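3.2 Record keeping and the timing of hunts

The three packs in the study keep their day records in different ways. The Oltholm pack writes up each outing in a bound book, usually the same evening, and lists the meet, the line taken, the number of hounds out and the time of return. The Irham pack uses printed cards, one per outing. The Sithole pack, the smallest of the three, kept no written record before it changed over from live quarry to trail laying, so its earlier seasons are left out of the tables.

In total we read 391 outing records. Of these, 26 could not be used, either because the time of the meet was missing or because the page was too faint to read. The rest were entered by hand and checked a second time by Mbali Pillay, who had not taken part in the first round of entry. Where the two readings differed, the original page was looked at again and the second reading was kept only if both readers agreed on it.
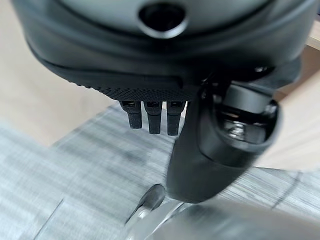
Figure 4. Gripper housing with textured band.

Early outings, which begin in August, are short and start soon after first light. Mounted followers are few and the main purpose is to get young hounds used to running with the pack. Under the trail system the laid line at this time of year is also short, and most of it stays inside woodland. By the middle of the season the meet is held at 11 in the morning at all three packs and the line is laid over open ground.

The change in start time matters for our comparison. Scent is generally held to lie better on cool, damp ground, and an early start will often give better conditions than a late one in the same week. We therefore grouped the records by start time before comparing how long hounds stayed on the line. Grouping by month alone would have mixed the short woodland mornings with the first of the longer days.
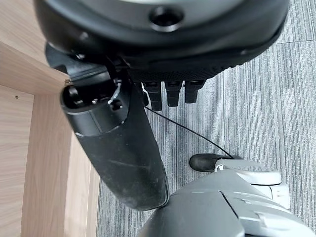
Figure 5. Housing and three black fingers.

3.3 Interviews with members and landholders

We held 16 interviews. Ten were with people who ride or have ridden with one of the packs, and six were with farmers who allow a line to be laid across their land. Each followed the same list of topics but the order was left open. Two farmers asked that their holdings not be identified, and for this reason no parish names are given in the results.

The riders mostly spoke about pace. A laid trail can be planned so that it runs past gates and jumps that suit the field, and several riders said they now spent less of the day standing still. Older members more often missed the waiting, which they described as the time when a person could watch hounds work. Opinions on this point did not divide along pack lines.

The farmers spoke mainly about notice. All six wanted to know the route at least two days ahead so that stock could be moved. At Irham a map is sent to each farm before the outing. At Oltholm the arrangement is made by telephone, and two of the farmers there said that the route had changed after the call. Damage to winter wheat along headlands was raised by four of the six. 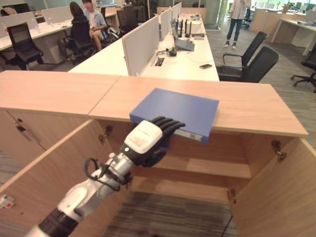 Why were the Sithole pack's earlier seasons left out of the tables?
There are no written records from before the pack changed to trail laying, and members' memories of single days were too uneven to be set beside the books and cards of the other two packs.

The interviews were typed up in full and read by two of the authors. Passages on the same topic were then placed together and compared with the outing records wherever a particular day could be matched to an entry.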